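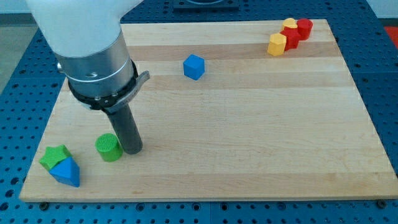 Jendley Block Set and Maple-Tone Play Board

I'm Iresha, I run the little shop at Furnik, and I've been selling blocks long enough to have strong feelings about them. This set is the one I keep sending people home with. Small colored shapes, a flat board of pale wood strips, and that's your lot!

What you get

The blocks come in red, yellow, green and blue. There are cubes and cylinders, a hexagonal prism (my favorite, it stands up nicely and has all those flat sides to push against), plus a few odder shapes, including a yellow one with a rounded top that puts me in mind of a heart. The full box has 15 pieces and a cloth bag with a drawstring.

The board is sold with the blocks or on its own. It's made from joined strips, so the color shifts a bit from one band to the next, and some boards have a darker tan stripe running across. I like the stripe. If you'd prefer a plainer one, put a note on your order and I'll dig through the stack for you.

Fixing it down

The board can be bolted down near the corners, and the dark round bolt heads stay in view on top. We've had ours on a blue pegboard table since August and I wouldn't go back to a loose one, the thing used to wander every time anybody leaned on it. Bolts are in the packet. Bring your own wrench, and check your hole spacing before you order, please, as pegboards are not all alike and I've had a couple come back.

If your table has no holes, ask for the Pruitt rubber feet instead. They're a stick-on job and hold pretty well on a smooth top.

Sorting, lining up, knocking down

Most people start by sorting by color, then get bored and start making rows. The flat-sided ones pack up close together, the cylinders less so, but you can tuck one in at the back of a group if you're patient. Shigeru Sekiguchi, who cuts the boards for us, swears by diagonal rows. I just like a blue cube sitting by itself with plenty of wood around it.

Looking after it

Wipe with a damp cloth and dry it right away. A bit of oil on the board now and then keeps the pale color looking fresh. Don't soak the blocks!

Ordering

Set with board: item 655
Board only: item 155
Spare bolts: packet of 10

Boards usually go out within a week. If you want the bag in a different color, email me first, I've only got gray and navy left.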